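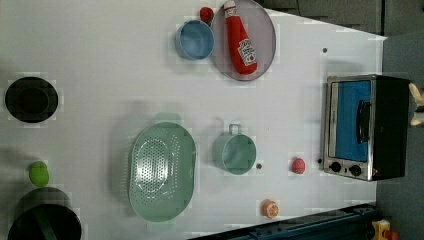
Toy kitchen sets: sorting, cleaning and storage

August 2, 2020

The play kitchen sets at the Pridudton toy library were checked and relisted in March. The catalogue now shows 86 kitchen items under a single heading, and members can borrow them as mixed sets or one piece at a time. The notes that follow apply to all sets, including those lent to the Kazemi Street playroom.

Sets are grouped by use. Cooking pieces (pots, colander, toaster oven) go in one tub, and tableware goes in a second. Play food has its own drawstring bag, as the small round pieces roll under shelving and are the items most often reported missing. Please lay the full set out on a clear table before signing the return sheet. Checking against the list inside a tub is slow and leads to errors.

Colour is a poor guide to which set a piece belongs to. The black pots and the pale green colander were bought separately and are kept together only because they nest. The catalogue code on the tub label is what counts. Set 153 is the general cooking set and the one borrowed most, with a loan period of 2 weeks. It may be renewed once if there is no hold on it.

Cleaning is the borrower's job. Use warm water and a little dish soap on plates, cups and pots. Rinse the colander from the underside, as grit lodges in the small holes and a cloth won't shift it. Stand it on one end to dry. Wipe the toaster oven with a damp cloth only; it must not go in the sink. Play food should be wiped, dried and left in the open air overnight before it is bagged. A ketchup bottle packed with soap still on it will leave a film on everything else in the bag.

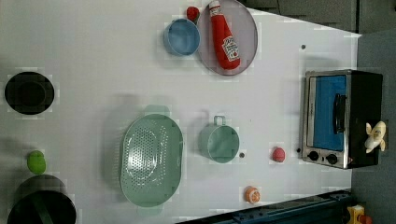
Packing order for the cooking tub is as follows. The large pot goes in first, with its handle folded down if it has one that folds. The smaller round pot sits inside it. The colander goes on top, holes down, and the toaster oven stands beside the stack with its door facing the wall of the tub. Nothing is to be stored inside the oven.

Flat plates travel on edge along the side of the tableware tub. Cups and bowls should not be forced together, as a tight fit can split a rim.

Replacement labels from Flisurel have arrived and are held at the desk. Tubs with the older Esuven labels remain valid until they are relabelled. Damaged or missing pieces should be written on the return sheet with the catalogue code. Phone messages can be left at extension 833.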